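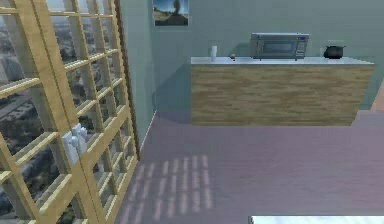 How long should a practice run be before we look at the results?
Sixty tries on one task is a good place to stop. Save your log, write down what you notice, and only then change a setting — one setting, please, however tempting the others look.

Week 2 notes, Household Robots in Simulation

Welcome back, everyone, and thank you for being so patient with the installs on Tuesday. Most of you now have Visel opening on the lab machines, and if yours still closes on its own, come find me or Blandine Gilbert before class and we'll sit down and sort it out together.

This week you'll pick your kitchen task. Keep it small! Opening a door is plenty, and so is moving one thing along a counter; last year's groups who started small had much more fun by June. Write the task in one sentence, and then write how a stranger would know it was done. That second sentence always takes longer than people expect, so do give it an evening.

For your first report I'd like:
One page on your task and your success rule
The log from your 60 tries
A short note on the 2 failures you found most puzzling

The report is worth 10 points. Groups sharing the Rai machine should sign up for a slot on the sheet by the door, and please log out when you leave.

Harsh Saxena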